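Collecte de démonstrations, suite

Le jeu Nindden atteint 3 374 épisodes, enregistrés dans 14 logements. La tâche des corbeilles reste la moins fournie. Consigne inchangée : un emballage par épisode, pinces tenues à la main, départ doigts ouverts.

Pour les emballages rigides, je demande un doigt de chaque côté de la boîte avant la fermeture. Au milieu des papiers froissés, l'écart est faible et les parois de la corbeille limitent l'angle d'approche – d'où l'intérêt de varier les contenus.

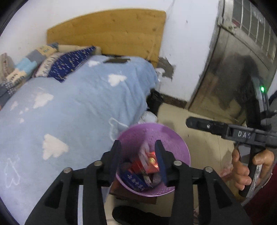
Découpage et rejet

Nuno Vieira a réécrit le script de découpage (dépôt Yeoman). Un épisode commence 2 secondes avant l'entrée des doigts dans la corbeille. Sont rejetés les épisodes où la pose dérive et ceux où les deux pinces se masquent plus de 7 images de suite.

Reste à décider si la seconde pince, à l'arrêt, doit être étiquetée.

Contact – © Soline – Haut de page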